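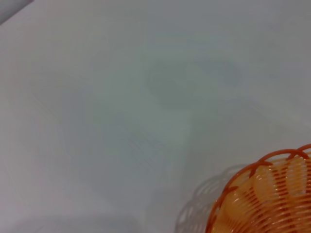

Hendness Bookstore Brings Back Its Mystery Month, With a Long-Lost Crime Novel Leading the Way

Readers who like their fiction with a body in the first chapter and a liar in every one after that will be glad to hear that the Hendness bookstore is bringing back its mystery month this April, and that the whole thing is being built around a book most of us had given up on ever seeing in a store again.

The novel is The Sastalora Ledger, a crime story that came out in a small paperback run, sold poorly, and then spent years being passed from hand to hand by the kind of people who write their phone number inside the cover so they'll get it back. Rurnik, the small press that has been rescuing old thrillers for a while now, has put together a fresh edition with the original ending restored. (The first publisher trimmed the last two chapters, apparently to save on paper, and anyone who has read only the old version and wondered what on earth happened to the night clerk is in for a treat.)

Without giving too much away, the story follows a bookkeeper at a seaside hotel who finds that the Sastalora, a grand old place well past its best years, has been paying wages to a man who drowned before the building opened. She ought to leave it alone, and of course she doesn't, and before long she is sharing late suppers with a retired burglar who may be the only decent person on the property. It's a slow starter, we'll admit, and there is a long stretch in the middle about laundry bills that will test some readers. Stay with it! The laundry bills matter, and the scene in the boiler room is as tense as anything on the shelves this year.

The store plans to hold evening readings through the month, all of them starting at 7 p.m. and all of them free, with coffee on and the good chairs pulled out from the back. The first will be given over to the opening chapters of the Ledger, and a later one will look at hotel mysteries more generally, so bring along an old favorite if you have one you'd like to talk up.

Rurnik is also sending copies of Sitompul, a much shorter and much meaner novel about a shipping agent who sells the same cargo to three different buyers and then has to get out of town with all of them behind him. It makes a fine companion to the Ledger and can be read in one sitting, provided you don't mind going to bed late.

Both paperbacks will be on the front table from the start of April, and the store is happy to set copies aside for anyone who calls ahead. The used shelves will stay open until closing on reading nights as well, and trade-ins are welcome at the counter, cracked spines and all.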